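**Shared laundry rooms: water, load size and the new meters**

4/26/21

The submetering work in the Modden and Rimon buildings is finished, and the first full set of readings is available. Until now both buildings were billed from one incoming line, with the laundry share set by floor area. That method dates from the original lease terms and took no account of how often the machines ran. The new meters sit on the cold and hot supply lines to each laundry room and report to the Rirkero panel in the boiler room every hour.

Over the metered period the Modden laundry room logged 1,566 cycles and the Rimon room logged 1,661. The two rooms have the same number of washers, and the machines are the same model and age. Water use per cycle was nearly identical on the normal program. Rimon residents used the heavy program more often, and this accounts for most of the gap in hot water draw between the buildings. Of the Modden cycles, 1,078 were run on cold.

Load size matters more than program choice. The washers set their fill level from a pressure switch, and the switch has a minimum level. A drum holding two shirts takes the same water as a drum filled to one third. Below that point there is no saving from washing less. Above three quarters full, rinse performance drops and detergent residue stays in the cloth, particularly in cotton knits. The practical range is between one third and three quarters of the drum, measured with dry clothes dropped in loosely.

Detergent dosing should follow the load. The supply in both buildings is soft, and the dose printed on most packages assumes medium or hard water. Half the printed dose is enough for a normal load. Excess suds trigger an extra rinse on these machines, which adds time and water without a notice on the display.

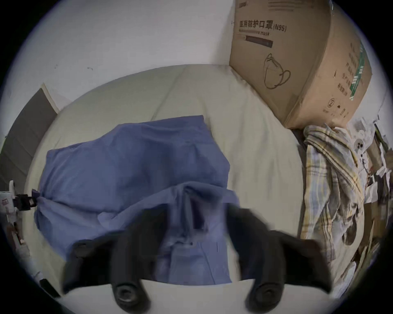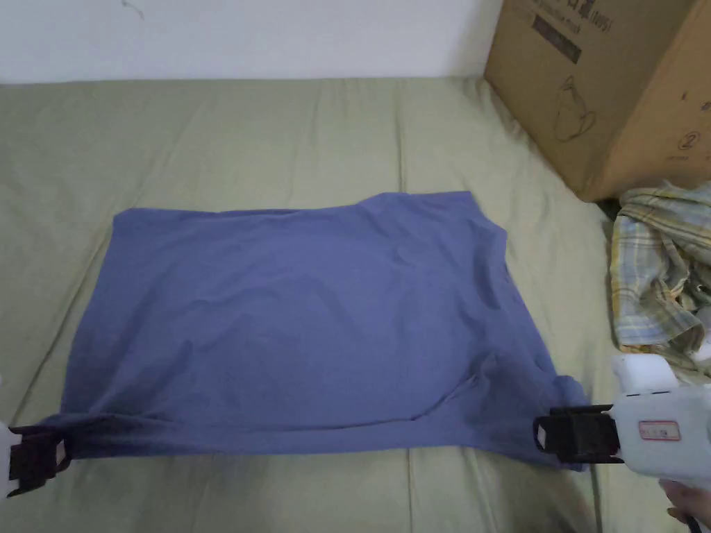 *Blue cotton-like cloth laid out on a bed.*

Drying is still metered by electricity only. The dryers end a cycle on a moisture sensor, two metal strips inside the drum that read the resistance of damp cloth as it passes over them. Dryer sheets leave a film on the strips, and a coated sensor reads the load as dry too early. The strips can be wiped with a cloth and white vinegar. Cao Mechanical will do this at each service visit, but the film builds up faster than the visits come around – a wipe every few weeks by whoever has a minute is welcome.

Knits shrink mainly through tumbling and heat acting together. T-shirts and similar items can be taken out slightly damp and left flat for an hour, with the hem and side seams pulled square by hand. Cloth folded while damp will hold the crease.

Billing changes as follows. The floor area share is dropped for both buildings. Laundry water is now charged by room reading and divided by card use, so a household that does not use the room pays nothing toward it. There are 198 active laundry cards on the system. Cards that have not been used since December are suspended and can be turned back on at the office during normal hours.

One fault is open. The hot supply meter in the Rimon room drops its connection to the panel when the boiler restarts. Readings are stored in the meter and recovered later, so no billing data is lost, but the hourly graph shows gaps. Cao has a replacement transmitter on order. Until it is fitted, the hourly figures for Rimon hot water should be treated as incomplete, and the daily totals used instead.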